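Home | Articles | Robots | Chores | Random page | Log in

Chore robots

A chore robot is a machine meant to do the small jobs around a home or a shop: putting things in boxes, wiping, folding, carrying plates. I've kept this article going since one January, and the question I get most is still "can they do it yet?" My answer is: some of it, slowly, if you set the table for them first!

Picking up is the part that has come furthest. Two fingers can take hold of a block or a box with a handle pretty well these days, and Cyprian Duda (who taught me most of what I know) ran 286 box pickups in his shop at Bomgate and lost 63 of them. Not bad, I thought, but I wouldn't hand it my good dishes.
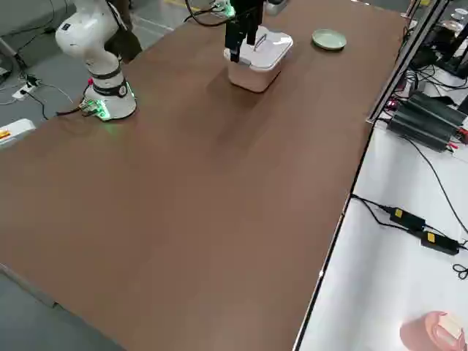
Lids are harder. A person feels a lid catch and wiggles it without thinking, and a gripper mostly pushes until something slides. Thin wire handles are a pain too, especially when they lie flat. The Oronell people use two arms, one to hold and one to pull, and I like that a lot, though now you've got two arms that can bump into each other.

Laundry I'd still call a no. The Kostero folder did towels fine and then met a fitted sheet, and I'll leave it there. Shop-floor work is further along, mainly packing and sorting, where the same part shows up in the same spot all day.

See also: Grippers, Barbosa test, Dishwashing

Comments (3)

mapletin: Does the Barbosa test count dropped lids as a fail?

pk1222: It does if the box tips over.

hollyr: I'd pay good money for one that empties the dishwasher, even if it takes all night.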